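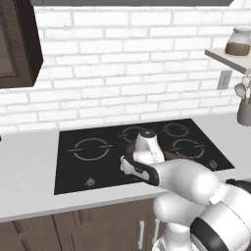
April, notebook, shop bench side. Kitchen sim, arm over the cooktop. Picking up from the last entry which I never finished, sorry.

Where things stand: the scene loads, the arm loads, the arm reaches the cooktop without going through the counter. That last one took most of the evening. Brown object is on the glass between the back center and front right burners and the hand comes down on top of it. From this view the wrist hides half of it, so I can't judge the grasp from here. Need a second view. Low, from the left side probably, looking along the counter.

Why we're doing this in sim first, for anyone at Wurnbridge reading who missed the start: the real cooktop mockup isn't built yet, and last time we tuned reach on hardware we spent a weekend fixing the bench. So sim, then cardboard, then the real counter section when the lumber shows up.

Project name on all files is Brimunik from now on. Old folder said "kitchen_test_new_new", I renamed it and broke the paths. Fixed. If yours still fails, pull again and delete the cache folder by hand, the script doesn't clear it.

Tonight's list, in the order it happened

Base position. Had the base too close to the lower cabinets and the elbow wanted to fold into the counter lip. Moved it back a little at a time. Also tried it raised on a plinth, no good, reach over the back burners got better but the hand came in too steep at the front. Back to floor height. Wrote the number on the masking tape on the monitor, will move it into the config when I stop changing it.

Counter collision. The lip at the front edge is thicker than the slab behind it and the collision shape was one plain box at slab height. So the arm thought it had clearance it didn't have. Swapped in 2 boxes, one for the slab, one for the lip. Ugly but it works. Do not "clean this up" into a mesh, the mesh version jitters.

Cooktop height. Glass is its own panel and I had it sunk level with the counter. Object was spawning slightly inside it and popping up on the first step, then sliding. Raised the panel a hair, spawn the object just above, let it drop and settle for 500 steps before the arm is allowed to move. Could be less. Don't care right now, it's cheap.

Friction. Glass was using the default, same as the counter. Way too grippy. Lowered it and now a bad approach pushes the thing across the panel, like I'd expect on a real one. Good for testing, bad for my mood. Have not measured anything, this is by feel. TODO measure with the actual glass offcut and a tilt board, the offcut is behind the drill press.

Gripper. Using the simple hand, flat fingers, no pads. The ones we printed at home have the rubber strips and the model doesn't know about them. Fake it with higher friction on the finger faces only. Remember finger faces ONLY, I set it on the whole hand the first time and the back of the hand got stuck on the object.

Ran the batch after that. 204 approaches, random start poses for the arm, random small offset for the object. Didn't sort the log properly before writing this so no rate here. What I saw scrolling by:

-- most failures are the hand coming in tilted and one finger landing on top of the object
-- a few where the planner takes the long way round and ends up near the wall
-- one where the arm just sat there. no error. restarted and can't repeat it, seed is in the log

The wall one bothers me. The bricks are only a texture on a flat plane, fine, but the plane had no collision on it at all. So the "near the wall" cases might have been in the wall. Added a box behind it. Same question for the shelf and the hood, they stick out and I don't think either one has a shape. Check tommorow. If the arm goes up over the back burners with something tall in hand, the hood is what it's going to hit first.

Upper cabinet on the left: leave it out for now, the arm doesn't go there.

Utensil crock on the right end of the counter. Someone asked can we drop it. I want it in. It's the sort of thing that lives next to a stove and the elbow swings out on that side. Give it a plain cylinder for collision and ignore the spoons sticking out the top, or give them one fat cylinder, whatever is quicker. The jar up on the shelf doesn't matter, decoration.

Burner marks. The rings are only lines in the texture, nothing physical. I want them as named targets so I can say "put it on back right" and not type coordinates every time. Four targets, one at each ring center. Did two, both on the right. Back right and front right sit close together so the place tolerance has to be tight there or it'll call one the other. The left one has lots of room, that's the big one, can be sloppy.

Controls on the glass -- same deal, only painted on. There's a knob symbol near the front left and another symbol near the front right. For the real mockup I'd like actual knobs, but then the arm has to keep off them and that's one more keep-out box. Park it.

Speed. Runs slower with the nice lighting on. Turned shadows off for batches, on for looking at. Flag is at the top of the run script, default is now off. The first couple renders I made look flat because of that, don't panic.

Hardware side

Miment board is on the bench, powers up, talks over USB. Haven't hooked it to the joints. The wiring sheet taped inside the lid is the OLD one, pins swapped on the second connector. I crossed it out in red. New one is in the shared folder, print it if you're going to touch anything.

6 joints wired on the practice arm, the home build one, not as nice as the sim model and shorter too. So reach numbers do NOT carry over. What I want to carry over is the order of moves: up, over, turn wrist, come down slow, close, wait, lift. The wait matters. Without it the lift starts before the fingers finish closing and it drops stuff.

Elbow printed part has a hairline crack again, same place, by the screw boss. Reprint thicker, more walls, lay it on its side this time. Filament on the shelf is the brittle roll, use the other one.

The MacDonald clamps go back in the drawer when done please. Two of them were holding the cable chain and I borrowed them for the counter section jig, so now the cable chain is zip ties. Works ok. Would not run it fast.

Stop button: tested, cuts power to the arm, the arm sags. It sags more than I like. Until there's a brake or a spring on the shoulder keep your hands out from under it, and put the foam block down before you press. Foam block is the blue one.

Cardboard counter. Cut the top from the big fridge box, drew the cooktop on with marker. Need a lip on the front, doubled strips glued on, so it matches the sim boxes. Roughly the right height on two sawhorses, shim the left one, floor slopes toward the door.

Stuff I don't know yet

Is the object too easy. It's one brown lump with simple collision. Next want something with a handle, since a handle makes the approach direction matter and right now it mostly doesn't. Start with the little saucepan model if the license is ok, otherwise I'll draw one, it's a cylinder and a stick.

Do we come straight down or at an angle. Down is simple and blocks the view of the object with the hand and wrist, see the render. Angled gets a better look but then the front lip is in the way for anything on the front burners. Maybe down for back ones, angle for the front left only. Try both before arguing about it.

Camera on the wrist or on a post. Post is easier. Post also gets bumped, the last one did, twice. Leaning post, bolted to the wall stud and not the bench.

Settle time again, see above, 500 is silly if we want big batches. Try cutting it down once the drop height is fixed.

Next session

- collision on shelf, hood, crock
- left view, save renders with the run number in the name this time
- finish burner targets (the other two)
- sort the log, get a real success rate
- rerun the stuck seed
- reprint elbow
- glue lip on the cardboard
- tape measure is missing, bring one

Left the batch machine on running the wall box version, lights off, heater off. Logs go to the Brimunik folder under april. Please dont reboot it, the update popup can wait.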